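机器收拾饭桌,现在到哪一步了?

2018-05-15

上周我跑了一趟Forau的展示间,就为了一件事:看看机器到底能不能帮我干点家务。先交代一下立场,我是那种吃完饭碗能在水池里泡到第二天的人,所以对这类消息一向特别上心,也一向特别容易失望(扫地机器人买过两台,现在一台在床底下积灰)。

这次主办的是一家叫Zorkex的小公司,做机械臂和夹爪的,跟他们搭伙的Felis负责软件。现场安排了三样活儿:叠毛巾、把杯子摆回架子、从桌上拿水果放进碗里。听着都像幼儿园小朋友的值日表对吧?可我站在那儿看了一下午,越看越觉得这几样活儿一点也不简单。

先说叠毛巾。毛巾这东西软塌塌的,每次摊开的样子都不一样,机器得先找到角,再捏起来,再对齐。我掐着表看的,一条毛巾叠完用了11分钟,叠出来的样子嘛……比我叠的整齐,这我得认。不过我妈一分钟能叠一摞!

杯子那一项顺利得多,硬的、形状固定的东西,机器明显有底气。唯一一次出岔子,是有人把杯子把手转到了背面,夹爪在那儿犹豫了好半天,旁边的小姑娘都替它着急。

水果才是我最想看的。那天一共试了37次,成功21次,有12次是水果滚开了没夹住,剩下的几次是工作人员自己喊了停。负责演示的Hendrik Molefe跟我聊了几句,他说最头疼的就是力气:“夹轻了会滑,夹重了会留印子,而且熟一点的和生一点的还不是一个力度。”我问他那家里什么时候能用上,他笑了笑,说先别急着把洗碗手套扔了。

倒是店铺那边的进展比我想的快一点。做仓储的Sinaga也派了人来,说他们已经在试着让机器给货架补货,盒装的、瓶装的都行,散装的果蔬暂时还得靠人。我觉得这挺合理的,货架上东西站得规规矩矩,谁家的饭桌能这样啊?我家桌上永远有杯子、纸巾、没拆的快递,水果还一个挨一个堆着,换我闭着眼睛摸也得碰倒点什么。
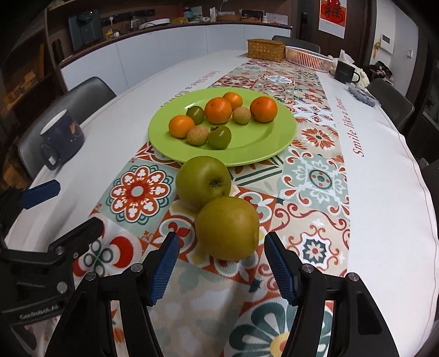 夹爪张开对着一只黄绿色的梨,紧挨着的是青苹果,后面盘子里还有橘子和小柿子。

回来的路上我一直在想那个没夹住的场面,橘子骨碌碌滚到桌边,四五个人同时伸手去接,特别好笑,也特别像我们家过年。要说现在就掏钱买一台回家,我肯定不买,太慢了,旁边还得有人盯着。可要是哪天它能自己把吃剩的水果收好,再顺手把杯子归位,我大概会第一个去排队。

Zorkex说9月还会再办一场,到时候想加上擦桌子和收碗筷。我已经报了名,打算带上我妈一起去,让她跟机器比一比叠毛巾。有想问的可以先留言,我到时候替大家问。

联系我们 | 投稿与合作 | 版权所有,未经许可请勿转载 | 返回顶部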